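Zimen R6 Responder Bag: Review After Six Months of Volunteer Calls

Posted June 2022 by Lợi Nông

The Zimen R6 is a soft-sided first responder bag with a rigid base, one main compartment, an oxygen sleeve and four removable pouches. I carried it on community responder duty from December onward, in the trunk of a small hatchback. It went out on 84 calls, most of them chest pain, falls and breathing trouble. Before that I used a Fusska backpack for three years, and most of the comparisons below are with that bag.

Construction

The shell is a coated fabric with taped seams at the base. Zippers are large, with cord pulls that can be worked in nitrile gloves. One pull came off in the second month and was replaced with a loop of paracord. The stitching on the shoulder strap anchors shows no fraying. The reflective strip on the front panel has started to crack at the fold line, and I expect it to fail within the year.

The base is a molded plate with a raised lip. It keeps the bag upright on gravel and wet grass. The Fusska tipped over if the cylinder was in and the AED was out.

Layout

The pouches attach with hook-and-loop strips and are color coded: airway, bleeding, diagnostics, general. The colors can't be changed. Our scheme, run out of the Puna station, uses a different order, so I relabeled all four with a paint marker. The airway pouch takes a bag valve mask, a full set of oral airways and a hand suction unit, with little room left over.

The AED bay is the best part of the design. It opens from the top without unzipping the main compartment, and the pads can be reached with one hand. 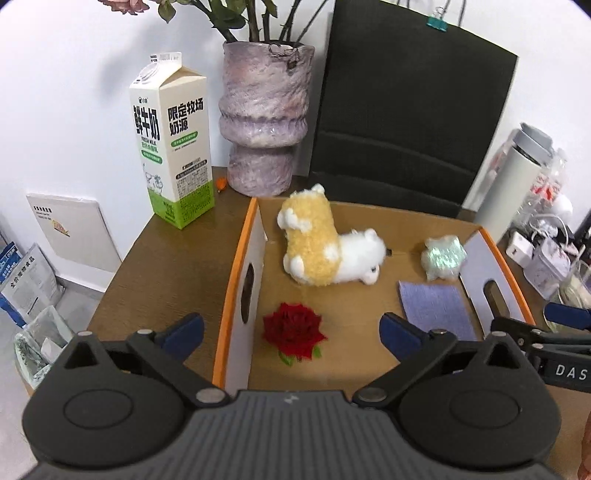 Does the oxygen sleeve hold a cylinder securely if the bag is carried on its side?
Two straps and a neck collar hold it, and mine has not shifted in the car or on stairs. The lower strap needs to be tightened again after every refill.

Weight and carrying

Loaded to our scheme's list, the bag is heavy but balanced. The backpack straps are thin for the load. On a call with a 300-yard walk up a farm lane they dug in at the collarbone. The side grab handle is wide and padded, and I use it for anything short.

Cleaning

The interior lining wipes down with standard disinfectant. The pouches can be machine washed on cold, but the hook-and-loop picks up lint and has to be brushed out. Dark stains do not show on the lining – a drawback when checking for blood.

Support

I wrote to the distributor, Workneh, about the zipper pull. A packet of spares arrived 91 days later, with no note. The spares fit.

Verdict

The R6 suits a responder who works from a car and needs the AED first. Anyone who walks long distances to patients should try the straps under full load before buying. I would like a wider strap and plain gray pouches in the next version. I am keeping mine in service, and the Fusska is now the training bag.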